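The Night Bus to Altumum

My grandmother always said you should get on at least one bus in your life without knowing where it stops. I was 14 when she told me, and I thought it was the best thing anyone had ever said at our kitchen table! I carried it with me for years. Then one summer evening, the 15th July, I walked past the depot in Lundholm with a paper bag of cherries and nothing to do until August, and there it was, the 107, with its doors open and its lights on and one word over the windshield.

ALTUMUM.

I had lived in Lundholm all my life and I had never seen that word. I got on.

The driver was a big woman in a green cardigan. She looked at my cherries, and then at me.

"All the way?" she said.

"All the way!" I said, probably too loud.

She gave me a ticket with the number 932 printed on it in purple ink and wouldn't take my money. "You pay when you get off," she said. "If you liked it."

Oh, I liked it already. The seats were that scratchy red stuff that leaves a pattern on the backs of your legs, and the windows slid down (really down, so you could put your whole arm out), and the air that came in smelled of cut hay and warm road. There were 5 other passengers. A man slept with a trombone case across his knees. Two sisters, old as hills, were playing cards on a suitcase. A boy in a soccer shirt had a hen in a box. At the very back sat a woman in a wedding dress and rain boots, reading the newspaper, perfectly happy.

We went out past the Mandell bakery, where they were already pulling down the shutters, and then past the quarry, and then we turned left where I could have sworn there was only a hedge.

I don't know how to tell you about the road after that. It went up. It went up for so long that my ears popped twice, and the lights of Lundholm got small behind us, and I kept thinking, we don't have a hill like this, we have never had a hill like this, and I was so glad that we did! The sisters dealt me in. I lost every hand. The boy let me hold the hen, which weighed less than I expected and made a noise like a door, and I fed her half a cherry.

"Is it your first time?" asked the younger sister.

"Can you tell?"

"You keep looking out the front," she said. "The good part's on the side."

So I looked out the side. There was a lake down there, long and silver, with a train going over it. There was no bridge that I could see. The train had its windows lit, yellow, yellow, yellow, and someone in the dining car raised a glass at us, and the driver honked. The man with the trombone woke up, unpacked it, played four notes toward the lake and went back to sleep. From far away the train whistled the same four notes back.

I laughed until I had to put my head down on the seat in front.

Sometime after midnight we stopped at a place called Samarakoon, a single lamp and a bench, and the bride got off. There was a whole crowd waiting in the dark with their shoes in their hands. They cheered like anything. She folded her newspaper, gave it to me and said, "The crossword's still good," and then they all went off down the path together, singing, and we could hear them for miles.
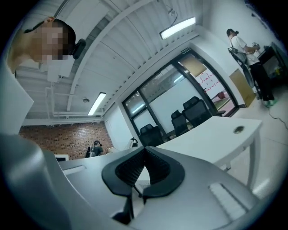 I did the crossword with a pencil I borrowed from the driver. Seven across was "a thing you bring with you," and I wanted it to be CHERRIES so badly, but that has eight letters. The older sister leaned over and said, "Try LUGGAGE, dear," and went back to cheating at cards.

It was getting light when we came over the top. All the windows were down and everybody had gone quiet, even the hen. Altumum was right below us, the whole town of it, roofs and ropes of laundry and little boats pulled up in the streets, and the smell of bread coming up so strong that my stomach turned over with joy. Bells were going. Someone was flying a kite off a chimney.

The driver pulled the brake and opened the doors.

"Well?" she said.

I turned out my pockets. I had a few coins, the purple ticket and the last of the cherries. I held out the coins, and she shook her head, so I held out the bag. She picked a cherry, looked it over very seriously and ate it.

"That'll do," she said. "Last bus back is whenever you like."

I stepped down into the street. The stones were warm already. The boy with the hen was running ahead of me, yelling for me to hurry up, the boats were about to go out, and I ran.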